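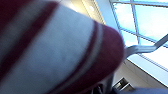 Madley Teen Fiction Blurbs

Summary

Madley Teen Fiction Blurbs is a collection of 665 short descriptions of novels written for readers aged 12 to 18. Each record pairs the text of a blurb with subject labels assigned by trained readers. The collection was prepared by the Madley Reading Archive for use in library cataloging, reading recommendation and the study of how publishers present difficult subjects to young people.

Version

The current release is version 3. It replaces all earlier releases, which should no longer be cited. Records added in this version come mainly from the Kikada backlist.

Contents

blurbs.csv: one row per blurb
labels.csv: one row per label assigned to a blurb
guide.txt: the full labeling guide given to readers
changes.txt: corrections made between versions

Fields in blurbs.csv

id: a permanent number. Numbers of withdrawn records are not used again.
text: the blurb as printed on the back cover or inside flap. Review quotations and prices have been removed.
source: kikada, cha or other.
narration: first, third, mixed or unclear, judged from the blurb only.
opens_with_quote: yes if the blurb begins with a passage from the novel itself.
series: yes, no or unknown.

Sources

The Kikada list supplied 569 blurbs. The remainder were taken from Cha paperbacks and from single titles donated to the Archive. Text was typed from printed copies and checked once against the page. Original punctuation has been kept, including irregular ellipses and italics marked with underscores. Spelling errors in the printed blurb were not corrected.

Labeling

Every blurb was read by two readers working separately. Readers chose from a fixed list that includes family conflict, first relationship, grief, friendship, body image, school life, illness, moving away and crime. A blurb may carry any number of labels. Where the two readers disagreed, a third reader made the final decision. This was needed for 211 blurbs, most often on the boundary between friendship and first relationship.

Readers were instructed to label what the blurb states or plainly suggests and to disregard any knowledge of the novel. A book that deals at length with grief will therefore have no grief label if its blurb does not raise the subject.

Known limitations

The collection reflects the purchasing habits of one archive and should not be treated as a sample of teen fiction as a whole. Contemporary realistic novels are heavily represented. Fantasy, verse novels and translated work are scarce. Blurbs for later books in a series often depend on events in earlier ones, and their labels are less reliable for that reason.

Several blurbs use language about mental health and sexual behavior that current editors would be unlikely to approve. This language has been retained. Users who plan to show the text to young readers should review it first.

Permitted use

The labels and guide may be used freely with credit to the Madley Reading Archive. The blurbs remain the property of their publishers and are supplied for research and cataloging only. They may not be reprinted in sales material.

Loading the files

All files are in UTF-8 with commas as separators and double quotation marks around text fields. Line breaks inside blurbs are preserved. The Vusix catalog importer reads both tables without changes, provided that the multi-line option is turned on before import.

Corrections

Errors may be reported to the Archive in writing, giving the record id and the field concerned. Reports are reviewed each November, and accepted changes are entered in changes.txt with the next release.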